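Desk Pots, Cups and Jars – Your Questions

We get the same handful of questions about keeping small things on a desk, mostly from people who have just been sold a storage system. Answers below, last checked 18/04/2023.

Do I need a matching desk set?
No. We have yet to see a matching set that did anything a cup from the back of the cupboard couldn't. The Drureck range looks smart in the catalogue, but you are paying for the look.

Is a short cup any use?
For paper clips, rubbers and drawing pins, yes. For pens, we doubt it. Long pens lean over the rim and a light cup goes with them. Try it with the pens you own before you believe the label. 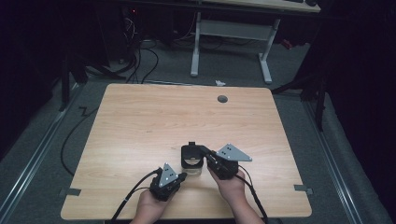 A short, dark cup on a light wood-grain tabletop.

Does a dark cup hide the mess?
So the sellers say. It hides it from you as well, and you end up tipping the lot out to find one clip. If you go dark, keep one sort of thing in it.

What about jars with a flip-up lid?
Better than a loose lid, which will be lost by February. We would still ask whether you need a lid at all. On something you open 12 times a day it soon gets left up.
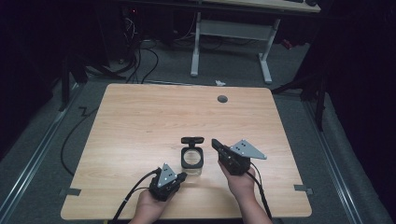
Square glass jar, black lid standing open.

Are square jars really easier to line up?
A little. Four square jars sit flush where round ones leave gaps. The claim on the Issa leaflet that they "double your desk space" is one we can't make add up, and we did try.

Where on the desk should they go?
Away from the cable hole, if your desk has one. Cables get tugged, and a tugged cable will take a jar with it. Keep glass well in from the edges too.

Can I wash them in the dishwasher?
Check the base. If it says nothing, wash by hand, with the lid open, and let the hinge dry before you close it.

How much should I spend?
Less than you were going to. The Zalville shop in Florville has charged around 19 pounds for a single lidded jar – we would want it to do the filing as well. A clean jam jar costs nothing once the jam is gone.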